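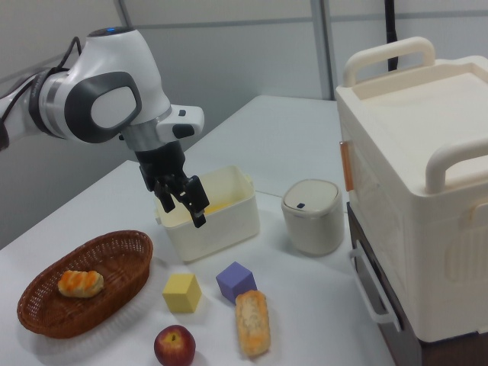

How to write to your foreign ministry about a consular case

Quick version, written between meetings. Works for most countries, details vary.

1. Find the right desk. Not the minister's general inbox. Look for "consular affairs" or the country desk. My first letter on the Limsakul case went to the press office and sat there till May.

2. Put the facts in the first 50 words. Full name, date of birth, passport number, where held, since when. Ours opened: "Lertchai Limsakul, detained in Zadar, no consular visit yet." Fine. Blunt is good.

3. One ask per letter. A visit, OR a call to the family, OR a lawyer list. We asked for 3 things once and got an answer to none of them.

4. Attach the signed consent form. Most ministries wont discuss a case without it. If the person can't sign, ask what they accept from next of kin.

5. Copy your own representative. Separate cover note, two lines. Boonsong Tanasarn handles ours and keeps it to a phone number and a case reference.

6. Send by email and by registered post. Keep the reciept — you'll be asked for it.

7. Nothing after 40 days? Write again, same reference number, first letter attached. Don't start over with a new one.

Keep it polite. No threats, no talk of sanctions, leave that to the campaign people.

Template last changed 13th February, new postal address added.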